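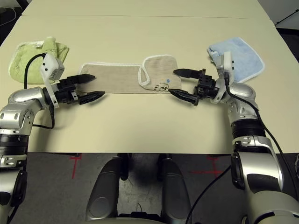 # Clearing a gripper stall during cloth folding

This procedure covers a stall on a two-arm cell where one gripper pinches the tabletop along with the fabric. The arm then pulls against the table, motor current climbs, and the Trellel controller drops both arms into a hold. The log entry reads "grip current high, arm R" or "arm L".

Thin cloth with a piped border is the usual trigger. The fingertips have to go low to get under the edge, and a small height error puts them into the surface.

## Before you touch anything

1. Press the stop button. A hold is not a stop – the motors are still powered.
2. Wait 20 seconds for the drives to discharge.
3. Support the stalled arm by the forearm with one hand. It will sag when the brake is released.

## Free the gripper

1. Release the brake on the stalled arm only.
2. Open the fingers with the manual screw. Do not pull the cloth out from between them.
3. Lift the arm clear of the table and reset the brake.
4. Check the fingertips. Replace the pair if the ridges are worn flat or a tip is bent.
5. Follow the camera cable from the wrist to the elbow. If the loop has tightened, re-seat it before powering up.

## Reset the table height

Run the touch-off routine at 6 points, with no cloth under the tips. Readings more than 1 mm apart mean the table has shifted on its mounts; level it first.

Then lower the grip current limit to 87 percent of the default and run one fold at slow speed. At the Bravemley site the fault came back after about 3,000 cycles, always on the same arm. The cause there was a loose wrist bracket – check those screws if you see a repeat.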